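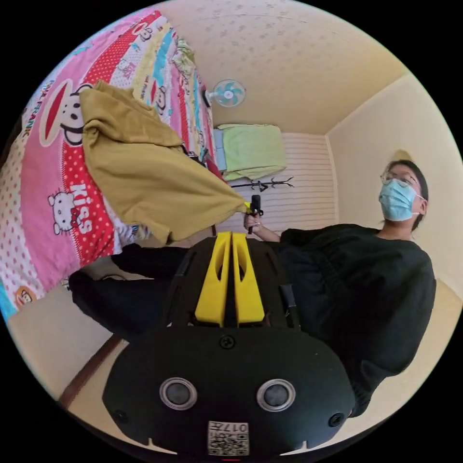
Wanudus questions the "bedroom refresh" as it publishes its winter bedding survey

24 Jan 2022 – Household advice group Wanudus has asked 293 households what they do with patterned bedspreads once the novelty has gone, and is unconvinced by the trade's claim that character prints need replacing every couple of years.

Of those who replied, 254 still had a cartoon bedspread in use. Only 93 had plans to buy another.

"We keep hearing that people tire of a loud print," said Esperanza Thibodeaux, who ran the survey. "I'd like to see the evidence. Pink with polka dots and a monkey's face on it will cover a bed as well as plain grey does, and it hides a tea stain rather better."

Wanudus also doubts the value of matching sets. Retailers say the extra pillowcases and cushions pull a room together – the group found that many had gone straight into a cupboard.

The survey covers beds of all sizes but did not test washing or wear, so it cannot say which fabrics last longest. A second round is planned for June.

Printed copies are available from the Wanudus office in Sirnitz.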